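3. Track surface and lap time spread at Trorneo
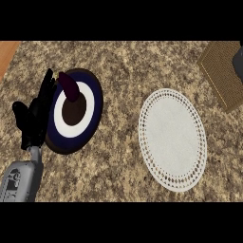
Figure 3. Rendered view from above: robot arm with a black multi-fingered hand, held upright at the left rim of a plate on a granite countertop.

3.1 What we wanted to know

Trorneo was resurfaced before the club season. Old surface was coarse and patchy, new one is finer and the same mix all the way around, pit lane excepted. Riders said straight away that the place felt quicker but "flatter," meaning harder to find time on the person ahead. We took that as the question. Does a smoother, more even surface shrink the spread of lap times within a field, and if so where on the lap does the shrinking happen?

Prior work mostly looks at the fastest lap. Fastest laps are easy to get and they make good headlines but they say little about a field. A circuit can drop its best lap and leave the midfield right where it was. We used the spread between the median rider and the rider at the back of the middle half of the field, per session, clean laps only. In the rest of this section "spread" means that and nothing else.

3.2 Sessions and laps used

All laps come from open club meetings, production class, same tire supplier before and after the resurfacing. Comparison track is Nenbridge, which kept its old surface through the whole period and draws many of the same riders. Without a comparison track we could not seperate the surface from a general rise in standard, new bikes, better weather and so on.

Dropped: out laps, in laps, laps under yellow, anything with a pit entry, first lap of each race. Also dropped every session with a wet declaration, even where the track dried by the end. That last choice costs us data. Two of the autumn meetings at Trorneo go almost entirely, October being what it is in that valley. We tried putting the drying sessions back in and the direction of the result did not change, but the spread gets noisy and the sector times get worse, so they stay out of the main tables.

After filtering we kept 1000 clean laps from each track, drawn at random so that neither circuit dominates the pooled model. Riders with fewer than 13 clean laps in total were removed before the draw. The cut at 13 is a judgment call. Lower and the rider effects wander, higher and we lose the newcomers, who are half the point.

3.3 Sectors

Both tracks are timed in 3 sectors. At Trorneo the first runs from the line through the downhill right and out onto the short straight. The second is the long climbing section, four linked corners with no real rest between them. Third is the hairpin, the back straight and the final fast left. The loops were not moved during the resurfacing. We checked this with the circuit and also by comparing sector ratios from slow cool-down laps, which should not care much about grip and in fact came out the same before and after.

Nenbridge sectors do not map onto Trorneo sectors in any useful way. We therefore treat each sector as its own unit and do not compare across tracks corner by corner. Tempting, since both have a climbing section, but the Nenbridge climb is nearly straight and the lines through it are obvious to anyone on a second visit.

3.4 Model

Lap time is modelled as a rider effect plus a track effect plus a surface term, with track temperature and session type as controls. Session type matters more than expected. Riders in qualifying leave gaps on purpose, riders in races cannot. The spread in a race session is wider for reasons that have nothing to do with asphalt: traffic, a bad start, a fight for position that slows both bikes.

We then fit the same model to the spread directly, session by session. This second version is cruder but easier to read, and it is the one we lean on below. Both versions were run with and without the Nenbridge laps. Code for the fits was written by Min-kyu Um and checked against a hand calculation on a small set of sessions.

3.5 Results, whole lap

Median lap at Trorneo fell after the resurfacing. No suprise there. The spread fell as well, and it fell by more than the drop in the median would suggest if everyone had simply sped up in proportion. At Nenbridge over the same period the median moved slightly and the spread did not move in any way we can tell from noise.

Splitting by session type, the narrowing is clear in qualifying and weaker in races. In practice sessions it is there but depends on which practice. First practice of a meeting shows almost nothing. By the last practice the field has closed up. Reading this as riders needing fewer laps to learn the new surface than the old one would be natural, but our data do not let us rule out that the later practices are better attended by the regulars.

3.6 Results, by sector

Nearly all of the narrowing sits in sector 2. Sectors 1 and 3 got faster for everybody by similar amounts and the order of riders within them is close to unchanged. Sector 2 is different. Slower riders gained a lot there and quick riders gained a little.

Our reading: the old surface through the climb had patches laid in different years with different grip, and the line that avoided the worst of them was not the shortest line. Regulars knew it. Visitors learned it late or never. With the patches gone the short line works, and knowing the old one is worth nothing. Several regulars told us more or less this in the paddock, unprompted, and a few of them were not happy about it.

A check on the above. We split riders into those with earlier meetings at Trorneo and those without. Before the resurfacing the experienced group held a clear edge in sector 2, and smaller edges elsewhere. After it, the edge in sector 2 is about the same size as the edges in the other two. The same split at Nenbridge shows a stable edge throughout. This is the strongest single piece of evidence we have for the local knowledge account.

3.7 Things that did not matter

Track temperature: expected an interaction with the new surface, found none worth reporting. Tire compound: riders mostly run the same one, so not much to learn. Bike age: older bikes gained as much as newer ones. Wind on the back straight shifts sector 3 times for the whole field at once and leaves the spread alone.

We also looked at crashes, briefly. Counts are too small to say anything and we would ask readers not to quote them as a safety result in either direction.

3.8 Limits

One resurfaced track, one comparison track, one class of bike. The surface was new for every lap in the "after" period and surfaces age. If the climb starts to polish or break up again the old pattern may come back, or a different one. Rider line was not measured. We infer it from sector times and from what riders told us, and sector times are a blunt tool for that. Onboard position logs would settle it. Some riders have them, few were willing to share, and the few who were are all from the quick end of the field.

Attendance is a second worry. A new surface brings new people. If the newcomers were better riders than earlier newcomers then part of the narrowing is just them. The rider effects should absorb this for anyone who also rode at Nenbridge, and most did, but not all. Refitting on the riders common to both tracks leaves the sector 2 result in place with wider error bars.

Last, the filter on first laps. Removing them was right for the question asked here but it also removes the laps on which local knowledge of braking points would count most. A seperate treatment of first laps is planned and we do not guess at the answer.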